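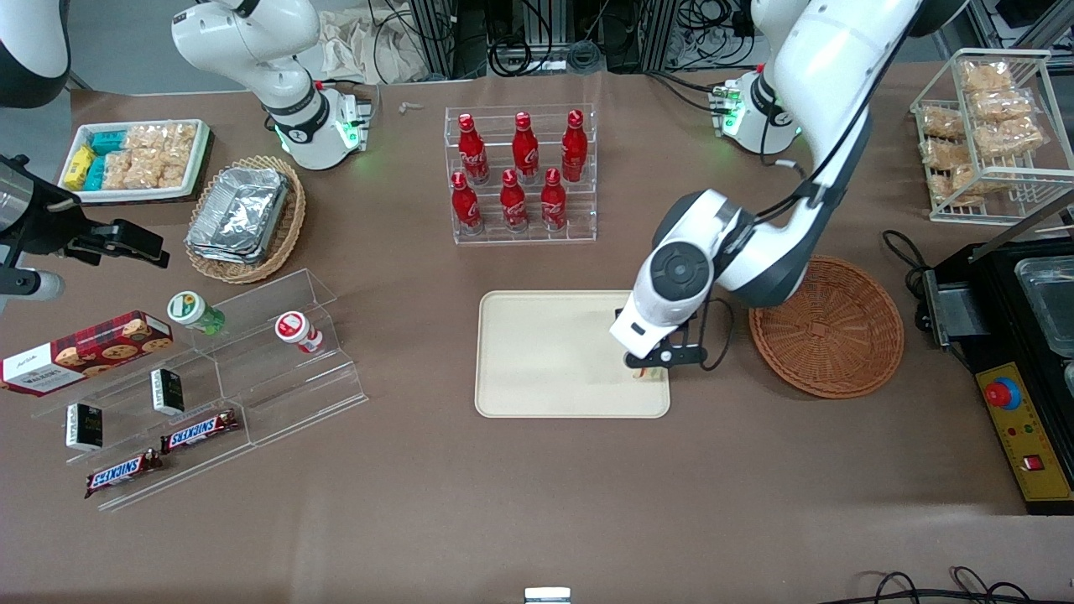 A countertop display is a small arrangement of snacks, drinks and ready-to-eat food set out on a table or counter, usually within arm's reach of the customer. It is a wonderfully compact form of shopkeeping, and much of its charm comes from height. Stepped racks of clear acrylic lift the back row above the front, so that six red Coca-Cola bottles can stand in two tiers of three with every label showing. Wicker baskets and shallow trays hold the looser goods – rice crackers, for instance, or stacked foil trays.

Sandwiches

Wedge sandwiches are shown cut side out, and rightly so! The layers are the whole appeal. Many counters use food replicas, which keep their color all day. Sekar Gunawan's shop in Wodgate owns 312 of them, 40 of them sandwiches.

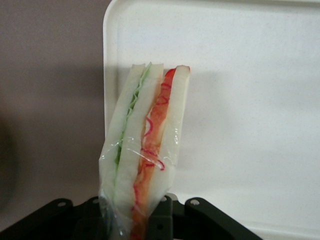 A wedge sandwich with three slices of white bread, lettuce and an orange-red filling, its lower half in clear wrap.

Regional styles

In Astness, displays are traditionally reset every Wednesday. Aisyah Lau's survey of the town's counters recorded 3,508 separate items, with cookies the most common.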